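Subject: Re: [portable-power] Pocket bank falls well short of label capacity
Date: 26 November 2024

Replying below the quote. I trimmed the packing details and the part about the return window.

> I bought a Stikeck pocket power bank in September and finally got
> a chance to run it down on a meter. The label says 5000 mAh. I
> charged it until the last light went solid, put it on a constant
> load of 1000 mA from the USB-A port, and let it go until it shut
> off. The meter said 2797 mAh. That is 56 percent of the label.
> Room was 70 F.
>
> For comparison, my old Runditz, same label capacity, gave a bit
> more the one time I measured it, but I did not write down the load
> and it may have been half of this one.
>
> Questions for the list:
> Is 56 percent normal, or did I get a bad one?
> Is it worth repeating the test from the USB-C port?
> Can I trust the meter? It is a Murthy inline, the older version
> without the temperature probe.

Your unit is probably fine. The two numbers you are dividing are not in the same units in any useful sense, even though both say mAh.

The label figure is the capacity of the cell inside, at the cell's own voltage. For a single lithium cell that is normally taken as 3.7 V, so 5000 mAh is 18.5 Wh. Look at the small print on the back. Most labels give the Wh figure there, and it is the one to work from. If yours says something other than 18.5 Wh, use that and redo the arithmetic below.

Your meter sits after the boost converter and counts milliamp-hours at the output, near 5 V. If the output held at exactly 5 V for the whole run, 2797 mAh is 13.99 Wh. Divide that by 18.5 and you get 75.6 percent. That is not a great result for a small bank at this load, but it is inside the range I would call ordinary. The rest goes to heat in the converter, to the cell's internal resistance, and to whatever charge the protection circuit leaves in the cell at cutoff.

You did not say what voltage the meter showed during the run. It matters. If the output sagged to 4.91 V under load, the energy is 13.73 Wh and the figure drops to 74.2 percent. The Murthy keeps a Wh total on its second screen. Please write that number down next time and ignore the mAh total. The Wh total is built from voltage and current together, so sag is already counted.

One thing you can check from the data you have: at a steady 1000 mA, 2797 mAh should take 2 hours 48 minutes, near enough. If your notes show a run time that differs from this by more than a few minutes, either the load was not holding its current or the meter is off. It won't tell you which, but it is a free check. 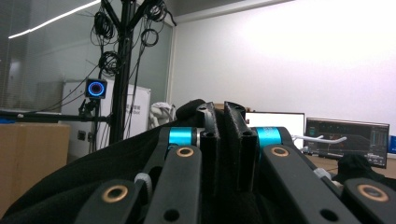

Cyan joints and black link arms, from behind.

On the comparison with the Runditz: I would throw that measurement out. Load makes a large difference on these small banks. At half the current, resistive losses in the cell, the board and the connector fall to a quarter, while the run only doubles in length, so the total energy lost that way is halved. The cell also gets closer to empty before its voltage reaches the cutoff point. A bank that gives 75 percent at 1000 mA can give several points more at 500 mA with nothing else changed. Going too low is also a problem. Many banks switch off when the load is small, because they read it as a phone that has finished charging, and then you get an early stop that looks like poor capacity.

On USB-C: yes, repeat it, but at 5 V first. If your load can request a higher voltage, do that as a separate run. The bank may use a different path through the converter for 9 V, and the efficiency at 9 V can't be worked out from the 5 V result. A mAh count at 9 V will look terrible next to the label and will cause another thread like this one. Wh again.

On the meter: the older Murthy is good enough for this. I have one, and I compared it against a bench meter over 17 runs before I started posting figures here. The voltage reading was steady. The current reading was slightly high at low loads and close at 1000 mA. The missing temperature probe has no effect on the count. It does have two habits you should know about:

- It draws its own supply from the line it is measuring. The draw is small, but over a long, light run it adds up, and it is not included in the total.
- It loses the last stretch of data if the power goes away suddenly. The total is written to memory at intervals. When the bank shuts off, the meter goes dark with it, and what you read back on restart is the last saved value. On mine the loss is minor. If you can, power the meter from its side port during the test. Then it stays on and holds the true total.

Now the procedure. There is a longer version in the list archive, but it has been edited several times and two of the steps disagree with each other. What I use at present:

1. Charge the bank from a supply that can give more current than it asks for. Leave it connected for an hour after the lights say full. Indicator lights on cheap boards go solid well before charging ends.

2. Disconnect and let it rest for an hour at room temperature.

3. Use a short cable, or no cable if the load plugs in directly. Put the meter at the bank end. If the meter is at the far end, the drop in the cable is charged against the bank.

4. Reset the totals. Set the load. Note the voltage at the start, at the halfway point and shortly before the end if you are there for it.

5. Stop at first shutoff. Do not wake the bank with the button and carry on. Some cells recover enough for another few minutes, and some people count it, and then their figures can't be compared with anyone else's.

6. Record Wh, mAh, load current, run time, room temperature and port.

7. Do the whole thing three times. Drop the first run if the bank is new or has been stored for a long time.

Step 1 is where I would look first in your case. If you pulled the bank off the charger at the moment the last light went solid, you may have started short of full. I had a Vokberg that accepted a noticeable amount of charge after its lights claimed it was done. The first result for that bank in the shared table is mine and it is too low for exactly this reason. I have marked it as superseded but left it in.

As for returning it, I would not try on the strength of this one run. Check the small print for a "rated capacity" line. This is separate from the cell capacity and gives the output you can expect at 5 V and a stated current. It is usually the smallest text on the case. If Stikeck prints a rated capacity and three clean runs come in below it at the stated current, you have a real complaint and the figures to support it. If there is no such line, you only have the Wh figure, and they will say that conversion losses are normal. At 75 percent I would have trouble arguing with them.

If you do the repeat runs, please post the raw numbers and leave the percentages out. People here divide by different things, and the table is easier to maintain if the division is done in one place.

Two open items from my side, if anyone has data:

- Does the Stikeck board have a low-current cutoff, and at what level? I would like to run one at a very light load before recommending it for small sensors or earbuds.

- Has anyone opened one? I want to know if the cell carries a printed capacity. Do not open a new one for this. A dead one would do, fully discharged first, and please keep metal tools away from the cell tabs.

I will hold off adding the 2797 mAh result to the table until there is a Wh total to go with it.

_______________________________________________
portable-power mailing list
Please trim quotes and reply below them.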